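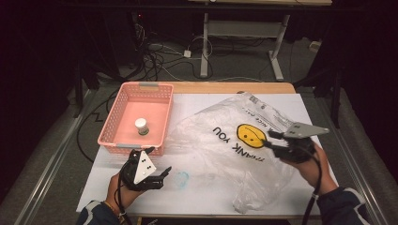
August, by Valbona Kos

At the open day in Bavley I expected robots. In the first room at Cando, the grippers are held by people. One in each hand, the demonstrator works over a table with a pink basket and a shopping bag, the thin kind with a smiley face.

"The bag is the hardest of our 7 objects," she told me. The team wants 2,000 recordings before winter and has 316.

I was allowed to try. My fingers felt very far away. On my turn I mostly pushed the plastic around the board, but she closed the two black jaws on a fold at once.
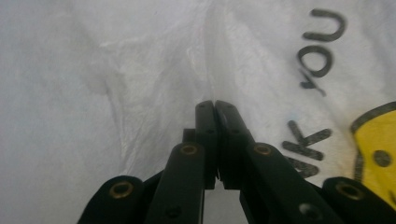
What comes next

The recordings go to Mosquera, where a robot arm learns from them. Visitors can see it next year.

Comments (2)

Mesa: My son tried it too. His favourite part of the day!

prairie_jo: Is there parking?

Contact us | © Cando Review | Back to top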